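Progress report: evaluation of the Hornik simulation package for tabletop manipulation

Prepared for the Vilmont equipment fund

1. Purpose of the review

The fund asked for a recommendation on whether to move from the trial license of Hornik to a full three-year license. Hornik is a simulation package sold by Lapointe. It supplies furnished rooms, a library of household objects, ready-made arm models and a scripting layer for running pick-and-place trials in bulk. The trial license was issued in June and covers all modules except the cloud scheduler, which we did not request.

The review has three parts: installation and support, scene and object quality, and grasp behavior. The first is complete. The second is complete except for the lighting tests. The third is in progress and takes up most of this report.

2. Installation and support

Installation on the two lab workstations went according to the vendor's guide, with one exception. The license server would not start behind the building firewall until a port was opened for it. The guide mentions the port only in an appendix. Lapointe answered the ticket the same day and has since moved the note to the front of the guide.

We have filed 12 tickets in total. Nine are closed. The three open ones concern contact handling on thin-walled objects, a memory leak when scenes are reloaded many times in one session, and a labeling error in the exported joint data. A workaround exists for the last two. The first is discussed in section 4.

Support is handled by email only. The full license would add telephone support during business hours. We do not consider this a deciding factor.

3. Scenes and objects

The object library lists 2,565 items. We selected 272 for testing, mostly cups, bowls, boxes and small tools, to match the objects used in the physical lab. Each was loaded on its own, dropped onto a table from a low height and left to settle. Objects that kept moving or sank into the surface were recorded as faults. The fault list is attached as Annex A and has been sent to the vendor.

Visual quality is adequate for training the perception model. Surface materials respond to light in a consistent way and shadows are stable between runs. Room layouts can be randomized, and the randomizer can place objects without regard to support if the placement check is turned off. The check is off by default. We recommend that it be turned on for any run where background objects are subject to gravity. Leaving it off has no effect on grasp results when the background is fixed, and it shortens loading time.

4. Grasp behavior

Grasp trials use the Franka Emika arm model with the standard parallel gripper. The planned total is 2,000 trials across four object groups. The mug group was run first because it has the clearest match to our physical data. Approach direction, gripper height and finger opening are varied by script. Friction is held constant within each batch.
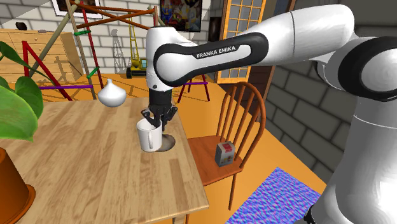
Report by Kylie Halliday, Evaluation Lead
Reviewed by Shirley Fortin
November 13, 2022

Rim grasps are the main case of interest for the mug group. In a rim grasp the gripper comes down from above and one finger enters the opening, so that the wall of the mug is held between the two fingers. The wall is thin compared with the finger pads, and small errors in the contact model have a large effect on the result. With the vendor's default settings, the mug sometimes slid out of the fingers at a closing force that holds it securely in the lab. Raising the number of contact solver steps reduced the problem but did not remove it. Run time increased as expected.

Lapointe has confirmed the fault and traced it to the simplified collision shapes supplied with hollow objects. A corrected set of shapes for mugs and bowls is promised with the next point release. Until then we are using shapes produced in-house with the Alonau mesh tool, which we already own. Early runs with these shapes are closer to the lab results, but the batch is too small to report a figure.

Side grasps on the same objects show no comparable fault. Box grasps have been started and no new tickets have come out of them.

5. Schedule and spending

The mug group will be repeated once the corrected shapes arrive. Bowls follow, then boxes and tools. If the point release is late, boxes and tools will be moved forward and the order of the report annexes changed to suit. The lighting tests need one workstation for a week and will be run between groups.

Spending is within the approved amount. The only unplanned cost was a replacement graphics card for the second workstation, charged to the maintenance line with the fund's consent.

6. Interim recommendation

We advise against signing the full license before the mug group has been repeated. The trial license can be extended by one quarter at no charge, and the vendor has agreed to this in writing. We ask the fund to approve the extension.

Should the corrected shapes perform as well as our own, we expect to recommend purchase without the cloud scheduler. If they do not, the cost of preparing shapes in-house must be added to the license price before the two are compared with the present lab budget. An estimate of that work is being prepared and will be sent as Annex C.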